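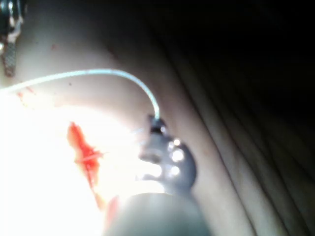

My sister says I have to stop calling it a renovation when all I've done is take the doors off the kitchen cabinets. She has a point. They've been leaning in the hallway for 69 days and I now walk sideways to the bathroom like a crab with a mortgage.

February 3, 2024

Drove to Ilville for hinges. The old ones are by Zastetti, a firm that seems to have made one batch, sold it all to the previous owner of this house, and gone off to live by the sea. The man at Sendeck turned mine over several times and said "huh" in a tone I didn't care for. Then he offered me a set of soft-close ones for $199. I asked if that was per kitchen or per lifetime. He said per kitchen, plus screws.

Did not buy the hinges. Bought a sandwich, a paint scraper and a tin of something called Oat Whisper, which on the lid is a warm cream and on my wall is the color of an old bandage. Put up a second coat in case it was shy. It wasn't shy.

Lunch at the counter with the radio on. They had a long piece about people who move to islands and regret it. Very soothing.

In the afternoon I sanded four doors in the garage, wearing the mask that fogs my glasses, so I can't speak for the quality. One has a dip in it now. That can be the one over the fridge, where only tall guests will find it, and I don't have any.

Baláž Hardware called back at five. They may have eight of the old hinges in a drawer, they'd have to look, could I try again in April? I said April was fine. My sister has asked me not to tell her things like that over the phone.

Soup for dinner. Ate it facing the wall to see if the color grows on you. Going to look at it again in the morning with the blinds up.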